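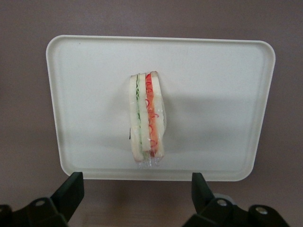
Food and Catering | Press Releases

HENSIDE TO SUPPLY TRIPLE-DECKER SANDWICHES TO CERITZ CAFES

24 January 2023 - Sandwich maker Henside has signed an agreement to supply a new range of filled triple-decker sandwiches to Ceritz, the workplace café operator. The range goes on sale this week and will be stocked in all Ceritz cafés as well as in the vending cabinets the company runs in office buildings and colleges.

The range, named Bright, is made with three slices of soft white bread and two separate fillings, one green and one red. The fillings are kept in layers of their own so that both colours show when the sandwich is cut. Each sandwich is wrapped by hand in clear film and carries no sleeve or carton.

Under the agreement Henside will deliver 2000 sandwiches a day to the Ceritz depot at Minden Road, where they will be sorted for morning delivery. Orders may be changed by individual cafés up to four in the afternoon on the day before.

Eluned Beddoe, Managing Director of Henside, said: "We are very pleased to be working with Ceritz. Our kitchen has made plain, well-filled sandwiches for many years and this range stays close to that. The third slice took more work than we had expected. Too thick and the sandwich becomes a chore to eat, too thin and it gives way in the middle. We went through a good many loaves before we settled on the one we now use."

The range was tried out in two Ceritz cafés before the agreement was signed. A total of 868 customers filled in a short card giving their views on the bread, the fillings and the wrapping, and 729 of them said that they would buy the sandwich again. Comments on the cards led to two changes. The vegetables in the red layer are now shredded more finely, and the crusts, which had been trimmed in the first week of the trial, are left on.

Mahlet Gidey, Head of Food at Ceritz, said: "Our customers often have twenty minutes for lunch and choose with their eyes. They told us they wanted to see what was inside before they paid for it. We had also been asked, repeatedly, for a vegetable sandwich that did not rely on cheese. Bright answers both requests and we look forward to seeing it on our counters."

Sandwiches in the range will be served in two ways. At café counters they will be set out on trays by staff and replaced through the lunch period. In vending cabinets they will be sold singly, with the label fixed to the shelf edge and full ingredient and allergen details shown on the cabinet door. Printed allergen sheets will also be kept at every till and may be requested at any time.

Henside has taken on extra staff for its early shift to meet the order. The bread is sliced and the vegetables are prepared overnight, with filling and wrapping beginning at three in the morning. Any sandwich not sold by the end of the day after delivery will be withdrawn from sale.

The agreement runs for one year in the first instance. A second pair of fillings is being prepared by the Henside kitchen - details will be given to café managers before the end of the spring - and a wholemeal version is under discussion.

Notes to editors

Henside makes sandwiches, rolls and salads for cafés, canteens and travel outlets.

Ceritz operates cafés and vending cabinets in places of work and study.

Interviews with Eluned Beddoe and Mahlet Gidey may be arranged through the Henside press office. Samples are available to food writers on request.

Last updated: 24 January

© Henside. All rights reserved. | Contact the press office | Back to top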